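Visit Report: Pekden Community Meals Center, Gelturville
Filed 13 March 2021

The purpose of the visit was to see how the Pekden center runs its meal and pantry programs, and to decide which parts of the method could be used at our own site in Atinga. The tour lasted just under two hours and covered receiving, dry storage, the kitchen, the pantry counter and the office.

Background

Pekden operates out of a former grocery building on the east side of Gelturville. The building has a loading dock at the rear, a ramp at the front and one walk-in cooler left by the previous tenant. Funding comes from local congregations, two service clubs and individual donors. The center does not charge for any service and does not ask for proof of income. Guests give a household size and a zip code, and both are entered in a paper log at the door.

In December the center served 1,105 hot meals and packed 413 pantry boxes. The hot meal figure was higher than in the month before. The box figure was lower, which staff put down to two closures for snow.

Receiving and storage

Donated food enters through the dock and is weighed on a floor scale before anything else is done with it. The weight, source and date go on a tag that stays with the pallet until it is empty. Canned goods are sorted by type and then by year of expiration. Dented cans are checked along the seam and discarded if the dent reaches it.

Dry storage is a single room with steel shelving on three walls. Stock is loaded from the back and pulled from the front. The shelf labels are large enough to read from the doorway, and our own should be changed to match. The cooler log is filled in at opening, at noon and at closing. We looked at several past sheets and found no blank entries.
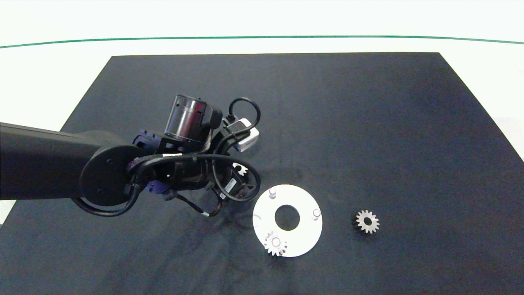 Dark mat laid out on a white tabletop, with a black robotic arm over it.

Kitchen and meal service

The kitchen prepares one hot main dish per day, with a vegetable and bread. Menus are written a week ahead from the inventory sheet, so purchases are limited to items that donations do not cover - mainly milk, eggs and cooking oil. Meals are currently handed out in closed containers at a side window. Indoor seating has been suspended, and the dining room is used for staging boxes.

The line is set up in one direction, from the stove to the window, and no one crosses it during service. A crew of 7 is enough for a normal day. On days when boxes and meals go out together, the start times are staggered by an hour to keep the parking lot clear.

Pantry boxes

Each box is packed to a fixed list based on household size. There is a small list, a standard list and a large list. Substitutions are allowed only within the same food group, and the packer marks them on the slip. Guests can decline items at the counter, and declined items are returned to the shelf the same day.

The center tried a full choice system two years ago and dropped it for lack of floor space. Staff would like to return to it if the dining room is not needed for staging. For Atinga, where the floor area is larger, full choice looks workable from the start.

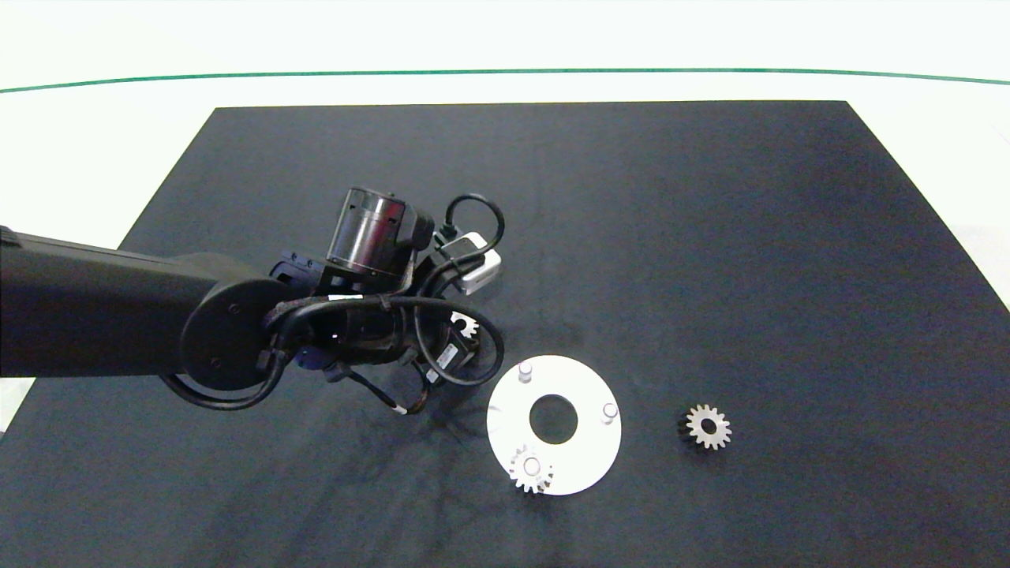 The mat and the arm, with a green line along the far part of the tabletop.

Records and the Prastora fund

Paper logs are entered into a spreadsheet once a week. The spreadsheet produces a monthly sheet for donors, limited to meals, boxes, pounds received and pounds discarded. We were given a blank copy.

The Prastora fund is a separate account for emergency help with utility bills. It pays the company directly, with a cap of $600 per household per year. Requests are reviewed by two people, and a decision is given within three working days. The fund is kept apart from the food budget, and no transfers are made between them.

Items to follow up

Request the box lists for all three household sizes.
Price a floor scale of the same capacity as the one at the Pekden dock.
Redo the shelf labels in Atinga in the larger format.
Ask how the cooler is covered during a power outage - this was not discussed.
Arrange a second visit on a day when meals and boxes are handed out together.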